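Section 6. Dressing the table and setting out the food

OK, your Heffernan table is up on its legs and the side panels are on, so now we get to the part I like! I wrote this for the folks setting up market-stall displays in Dristthorpe, but it works fine at home too. If your panels still wobble, go back to section 5 first.

1. Take the cloth out of its bag and shake it outside. Mine is the Grolside botanical one, the pale print with gray ferns and orange flowers, and I've washed it 8 times now without the orange giving up on me.

2. Iron it on the back side, medium heat. Skip this and every fold will show. (I skipped it in November and regretted it all day.)

3. Lay it from the back panel toward you. Get the back edge straight, smooth out to the left and right, and do the front last.
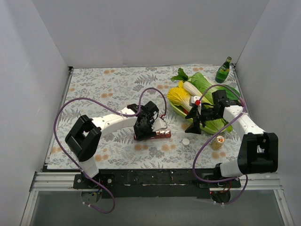 4. Tuck any extra cloth under at the front. You want 6 inches tucked, and if you've got more than that, fold it double so it doesn't sag. I use the Dakari clips for this, though plain binder clips will do.

Note: a busy print hides crumbs nicely, but it also swallows small stuff. Keep anything tiny in a dish.

5. Put the vegetables out next. I always start with them, they take up the most room and everything else gets fitted in around them. Dry them with a towel first or you'll get damp rings on the cloth.

6. Bottles go toward the back corners, caps tight. I've knocked over enough of them reaching across for something else!

7. Now the sweet or shiny things, laid flat near the middle. A long bar looks best running side to side, and a little crooked is fine, really. Pick it up by the ends so you don't press on the middle and snap it at a groove. 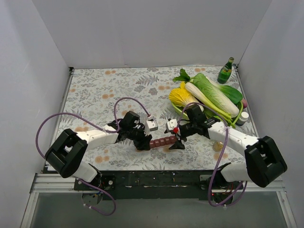 Caution: keep chocolate well away from lamps and sunny windows. Anything over 77 degrees and mine starts going soft, and then you're back to step 1 with a stained cloth.

8. Step back a few feet and look at it from the front. I usually end up nudging two or three things, then nudging them back again.

Packing up is the same list backwards, food first and cloth last. Roll the cloth on a tube if you have one (a 50-inch tube fits mine) and you can skip the ironing next time. Spare clips and panel brackets are in section 7.

Last updated 2018-06-07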